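Filville Neighbors Board > House & Garage > Storage
Topic: Gruvberg bins, is the "lifetime" finish a joke?

kettle_drum
Bought two of the big gray Gruvberg bins in March on the strength of the "lifetime surface" sticker. They cost me 20 bucks each. I keep hardware and odds and ends in them and already the walls are marked up. Has anyone gotten Gruvberg to honor that claim? I have my doubts it means anything.

Laiba Janjua
Lifetime of what, is my question. I asked them by email and got a ticket number (2713, if anyone wants to quote it back at them) and then silence. My guess is the sticker covers cracks and nothing else.

pdx_transplant
They're bins. They get scratched. I have an old Tamura one that looks like a dog slept in it and it still holds stuff fine. I don't get why people want a storage bin to look new.

kettle_drum
Because it says so on the sticker? If they'd sold it as "a bin" I wouldn't be posting.

In-ho So
Kettle has a point, but I'd want to know what you put in them. Loose screws and brackets sliding into the same wall every time you pull the bin out will chew up any finish. I worked in the stockroom at Vullbridge for years and we lined everything with cheap shelf mat. The ones we didn't line went in the dumpster early.

Laiba Janjua
So the fix for a lifetime finish is to cover it up with something else. Great product.

In-ho So
I didn't say it was great. I said line it.

pdx_transplant
Seconding the mat. Also, car wax. My brother in law swears by it.

rowhouse_ron
Wax on a storage bin is a waste of wax. I tried it on a toolbox and it picked up every bit of grit in the garage. Post a picture, kettle, some people on here call a smudge "damage."

kettle_drum
Fine. Look at the low part of the wall between the two bins, the dark and reddish-brown flecks on the left and the scratches next to them.

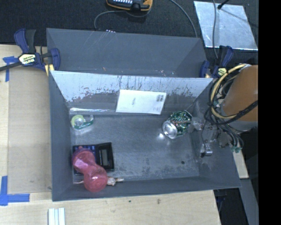 Re: Gruvberg bins, is the "lifetime" finish a joke?

rowhouse_ron
OK, more than a smudge. I'd still be surprised if you saw a dime. Do you have the receipt?

kettle_drum
Somewhere. I'm 100 percent sure I didn't keep the sticker.

Laiba Janjua
Then they'll ask for the sticker.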